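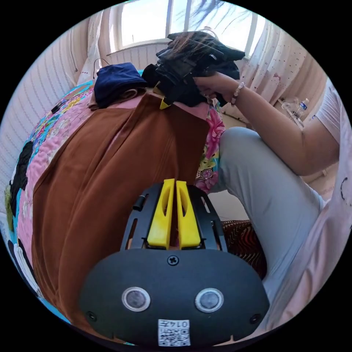

*Photo: Aslak Engström*

Dec 23, 2023

Laundry day. We did the sorting on the bed again, on top of the flowered quilt, with the light coming in at the window. The brown piece got laid out flat first and the black things were gone through by hand. I have owned that quilt since May and still like the pink flower best.

Over 90 minutes from start to finish, folding included – too long. Two shirts need buttons. Tomorrow I pack for Kvam, and the black socks are coming whether they match or not.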